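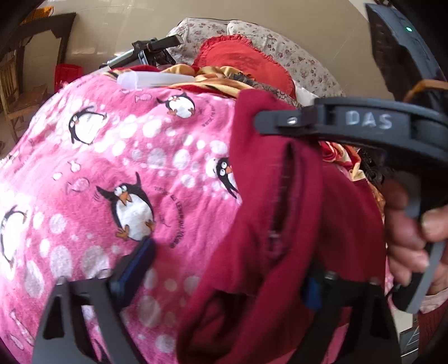 The Vondcombe rest center ledger was kept in two hands, and most of the errors in the old transcript come from treating them as one. The first hand belongs to the day clerk, who wrote "blkt" for blanket and added a color or a mark only when the item was privately owned. The second belongs to whoever had the desk at night, who wrote "bl." for both blanket and block, block being the sleeping area. A pink fleece with cartoon penguins on it would have gone down in the day hand as "blkt, pink, birds" and in the night hand as "bl.", and a reader decades later would have had to guess which.

The typed transcript was made by Jolán Bognár for the local history group and has been the only version in circulation. It runs to 52 pages. It is careful work, done from a poor photocopy, and I have no complaint about the names. The trouble is in the third column. Wherever the night hand has "bl. 19" the transcript reads "19 blankets," which gives a small church hall more bedding than it could have stored.

Enikő Major and I went back to the original in June. The paper is thin, ruled by hand in pencil, and the binding has been restitched at least once. We checked each night entry against the sleeping plan pasted inside the back cover. Blocks are numbered 1 to 20 on the plan. No night entry in the third column goes above 20, and the same numbers come back beside the same family names on following nights. A count of blankets would not behave that way.

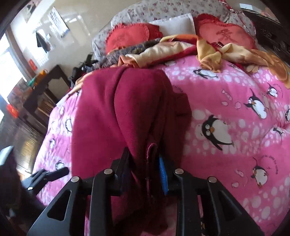 Does this change the number of people thought to have slept at the center? The number stays the same, as it comes from the second column, which both clerks filled in the same way and which the transcript copies correctly.

What does change is the supply story. The usual account says Vondcombe was well stocked before the raids and lent bedding to the Dandach Street school. That claim rests on the third column and nothing else. Read as block numbers, the column says only where people were put. The day entries do record blankets, and they record shortages: several lines end with "own" or "none left." There is one loan slip to Dandach Street, tucked in loose, and it is for cups.

Heino Grigaitė raised a fair objection when I sent him a draft. On the first page, "bl. 2" sits next to a single man's name, and two blankets for one man is a sensible reading. I agree that the line can be read either way. The plan shows block 2 by the door, and the man's trade is given as watchman, so I lean toward the block. I have marked it as doubtful.

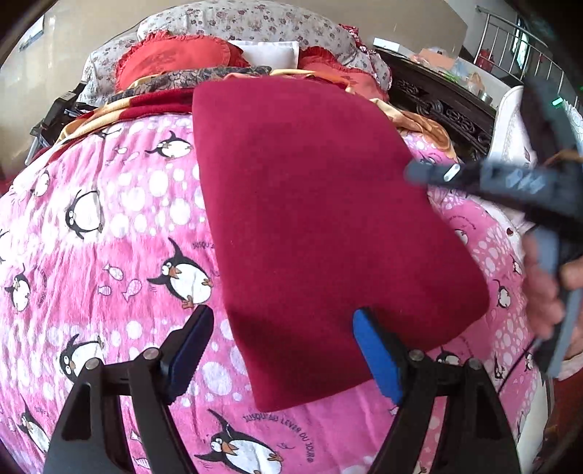 Dark red cloth on a pink bedspread.

The corrected third column is now a separate table, keyed to the page and line of the original. Day entries are marked D and night entries N. Where the hand is unclear I have put a question mark and left the abbreviation unexpanded. Jolán's page numbers are kept in the margin so that older citations still work.

Two items remain open. The cover carries the name Szalai in ink, which matches neither clerk's signature. The last leaf has also been cut out, close to the stitching. Necati Kozan is checking the parish papers for a loose sheet with the same pencil ruling, and I will add it to the table if he finds one.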